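Skosia tightens slip-resistance rules for coated industrial floors 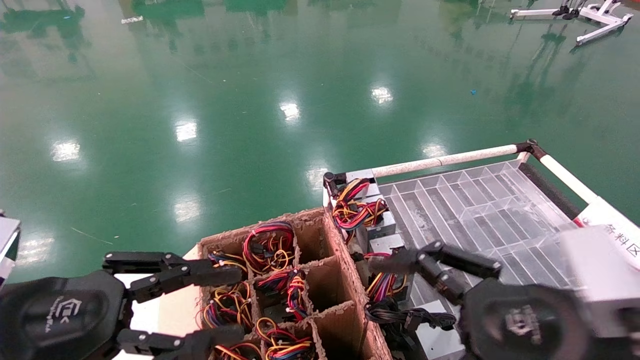 Operators of workshops, warehouses and packing halls in Skosia will have to test coated floors for slip resistance every 11 months under a revised building safety code that takes effect in April. The previous code required a single test at handover and left later checks to the owner.

The change applies to resin systems, including epoxy and polyurethane, laid over concrete in rooms larger than 300 square meters. Bare concrete, tile and rubber sheet are covered by a separate section of the code and are not affected.

Under the new text, each test must be carried out with a pendulum tester, once on the dry surface and once with clean water. Readings are taken at entrances, along main walkways and at any point where liquids are handled. A floor that falls below the wet limit has to be abraded, recoated or closed to foot traffic until it passes. Mats are accepted as a temporary measure only.

Nadja Holzer, who led the revision at the building inspectorate, said the old rule did not reflect how coatings age. "A smooth topcoat can pass on the day it cures and fail two years later," she said. "The traffic polishes it, and the wrong detergent leaves a film. Neither shows up in the handover file."

The inspectorate reviewed fall reports from industrial sites before drafting the text. According to Holzer, most of the incidents on coated floors happened within a few steps of an outside door, where rainwater is carried in on shoes and wheels. The code therefore asks for either a textured strip or a recessed mat well at every exterior entrance used by staff. Existing buildings must add one at the next recoating.

Cleaning is addressed for the first time. Operators will need to keep a written record of the product used, the dilution and the rinse procedure. Products containing wax or silicone are no longer permitted on walkways. Scrubber-dryers are allowed, but pads must be matched to the hardness of the topcoat, and the supplier of the coating has to state in writing which pads are suitable.

Flooring contractors have given the rules a mixed reception. Lehner, which installs resin floors in the Pirkine industrial district, said it supports regular testing but expects a shortage of calibrated pendulum testers in the first season. The company also objects to the abrasion requirement for high-gloss finishes, which many customers choose for light reflection and easier dust control.

"Gloss by itself tells you very little about grip," said Verena Rüegg, a technical manager at Lehner. "You can broadcast fine aggregate into the coat and seal it thinly, and it will still reflect the lights. What matters is the profile that is left after sealing, and that is often thinner than the specification says."

Rüegg said the cost of adding aggregate at installation is small compared with grinding and recoating a finished floor. She advised owners planning work this spring to ask for a sample panel made with the full build-up – primer, body coat, aggregate and seal – and to have the panel tested wet before the main area is poured.

Brorileck, a supplier of floor coatings, has said it will publish wet test values for its entire range before the code takes effect. Its current data sheets list only dry values for several of its clear seals.

Sites with a valid handover test may use that result as their first reading, provided the floor has not been recoated since. All others have to complete an initial test within 2 months of the start date. Test records must be kept on the premises and shown to an inspector on request.

The full text of the code, along with a form for recording pendulum readings, is available from the inspectorate's office in Pirkine. Written questions on the transition period will be accepted until the code takes effect.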